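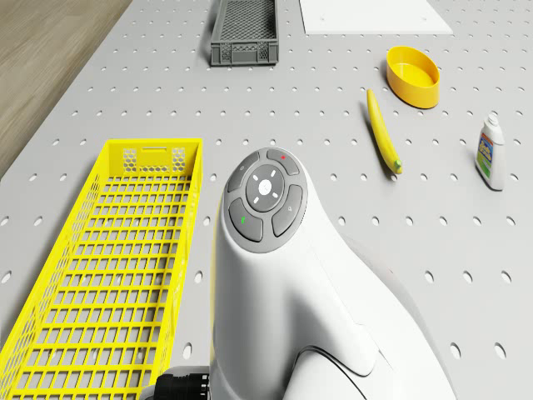

White robot arm and perforated tabletop, computer rendering.

10 shares | 2 comments

Naturalization Assistance in Skummont County: Speaker Notes

Slide 1. Opening

Thank the host and the county for the invitation. State that the remarks concern lawful permanent residents who are eligible to apply for citizenship and have not yet done so. The talk does not address asylum, temporary status or border policy. Questions on those subjects should be held for the panel in the afternoon.

Slide 2. The population served

The Skummont Office of Citizenship Services opened 2,283 files in the last program year. A file is opened when a resident attends an intake appointment and signs the consent form. It is a measure of demand for help and should not be read as a count of applications sent to the federal government. Please make this distinction clearly, as the figure has been misquoted at two county budget hearings.

Around 2,000 of those files were opened at the main office in Skummont. The remainder came through the branch desks in Wunda and Majali, which operate in the evening and share one accredited representative.

Slide 3. Why eligible residents delay

Intake staff record the reason given by each applicant for not having applied sooner. The cost of filing is named most often. Concern about the English and civics tests comes next, particularly among older residents. A third group reports that an earlier application was returned or denied and that they did not understand the notice they received.

Pause here. Many in the audience will assume that lack of interest is the main factor, and the intake records do not support that view. Residents who come to the office have often been thinking about citizenship for years.

Mention also the effect of long travel. From Majali, a resident without a car must change buses in Wunda to reach the main office, and the last return bus leaves before the evening clinic closes.

Slide 4. What the program does

Describe the steps in order. An intake worker reviews eligibility and travel history. An accredited representative checks for any matter that calls for an attorney, including past arrests, tax problems or long absences from the country. Cases of that kind are referred out before any form is prepared. The remaining applicants complete the form with a trained preparer, and a second reader reviews it before it is filed.

Fee waiver and reduced fee requests are prepared at the same appointment where the household qualifies. The office does not lend money for fees. It keeps a list of credit unions in the county that do.

Test preparation runs in cycles of 10 weeks. Classes are held at the Skummont library and, from May, at the adult school in Wunda. Attendance is recorded but is not a condition of filing help.

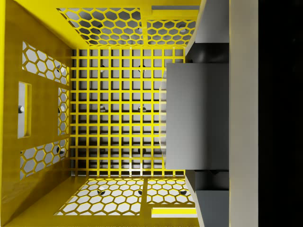 Slide 5. Records and privacy

All case files are held in Teltulent, the records system adopted by the county for its social service offices. Access to citizenship files is limited to staff of the program. Other county departments cannot search them, and the system keeps a log of every file opened.

Applicants ask about this more than any other subject. The answer given by staff should be the same at every desk: what is collected, who can read it, how long it is kept and how a resident may request a copy. The printed notice is available in six languages. A seventh is under review.

If asked about subpoenas or requests from outside agencies, state that these go to county counsel and that the office does not respond to them directly. Do not go further than this.

Slide 6. Requests to the county

The office is asking for two things in the coming budget. The first is a full-time accredited representative for Wunda and Majali, so that each desk can be open on more evenings. The second is a modest fund to pay for certified translations of birth, marriage and court records – an expense that falls outside any fee waiver and often holds up an otherwise complete file.

The office is not asking for funds to pay filing fees. The legislators present have raised this before and may raise it again.

Slide 7. Notes for the question period

On waiting times: federal processing times change often and vary by field office. Refer the audience to the published estimates and do not offer a county figure.

On voting: the office gives new citizens a registration form after the oath ceremony, if they wish to have one. It does not discuss parties or candidates. Staff also warn permanent residents at intake that they must not register or vote before the oath.

On private preparers: the county consumer office accepts complaints about unlicensed immigration advice. Copies of the complaint form are on the table by the door.

Close by giving the intake telephone line and the evening hours of the branch desks.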